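Moisture Uptake in Finished Butcher-Block Panels
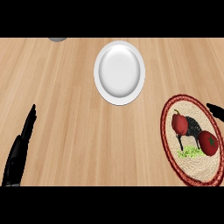
Rendering: C. Salazar

Charito Salazar and Precious Dela Peña
Materials Lab II, final report, December

1. Purpose

Strip-built wood panels are common in kitchens and cafeterias. They are usually sold with an oil finish, and the buyer is told to renew it at regular intervals. This project compared an oil finish with a water-based varnish by measuring how much water each let through to the wood. A second question was whether the glued joints between strips take up more water than the strips themselves.

2. Materials

All samples were cut from one maple panel supplied by Samonte. Samples with knots or visible glue gaps were rejected. The oil was Sekix and the varnish was Flumon, both applied in 2 coats according to the label. A third group was left bare as a control. Sample edges were sealed with wax so that water could enter only through the top face.

3. Method

Samples were stored in the conditioning cabinet until their weight was stable. Each was then weighed, covered with a damp cotton pad for 300 minutes, wiped with a dry cloth, and weighed again. The pads were kept under a plastic cover to limit evaporation. Half of the samples in each group had a glue joint running through the center of the pad area.

4. Results

Uptake is given as a reduction compared with the bare control. The varnish reduced uptake by 93 percent and the oil by 88 percent. The spread within the oil group was wider, and its two worst samples came from the same end of the panel. In the control group, jointed samples took up slightly less water than unjointed ones. No difference between jointed and unjointed samples could be separated from scale error in either finished group.

5. Discussion

The gap between finishes was smaller than expected. The oil was fresh, and no sample was washed or worn before testing, so the figures do not describe a panel in daily use. The lower uptake at bare joints is consistent with glue blocking part of the surface. Wax may also have crept onto the top face of some samples, which would lower their readings.

6. Further work

The test should be repeated after a set number of washing cycles. The Troleven abrasion rig was out of service this term and is needed for the wear series. Raw weights are listed in Appendix A.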